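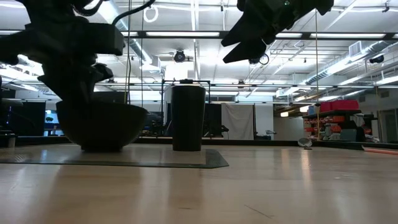 Table Setter and Dishroom Assistant (part-time)

Simcombe Dining Room, Buchanan

Simcombe is hiring a part-time assistant to set tables before service and to clear, wash and put away tableware afterward. The job is open now and we would like the new person to start in January.

We serve lunch and supper in one large room. Each place gets a mat, a bowl and a tumbler, and serving bowls go out once guests are seated. Most of what we use is dark tableware on pale wood tables. It shows water spots and fingerprints easily, so a good part of the job is drying and polishing by hand.

What you will do

Lay out mats, bowls and tumblers before each service
Carry serving bowls to and from the tables
Clear tables, scrape and stack
Run the dishwasher and hand wash anything that does not go in it
Dry and shelve bowls and tumblers by size
Wipe down the tables and report scratches or chips to the shift lead
Help with the stock check at the end of the month

Over a busy weekend we wash 700 bowls, and the pace between lunch and supper is quick. You will be on your feet for the whole shift. Stacks of bowls are heavy and you will need to lift them to shoulder height.

Hours and pay

Shifts are 4 hours long, either late morning or early evening. You can ask for one or the other, but we can't promise the same slot every week. Pay is hourly and is discussed at interview. A meal is included with every shift. Aprons and gloves are provided. Please bring your own closed, non-slip shoes.

Who should apply

No restaurant experience is needed. We will train you for the first two weeks alongside someone who already does the job. You should be able to follow a written table plan, keep track of breakages on the sheet, and get here on time. The last bus to Dustumura leaves before the evening shift ends, so evening staff need another way home. Staff parking is behind the Prodell building.

How to apply

Send a short note with your name, the shifts you can work and 2 references to Ailsa Farquharson, dining room manager. You can also leave it at the front desk any time before noon. A resume is welcome but not required. Interviews take place in the dining room and include a short trial setting a table.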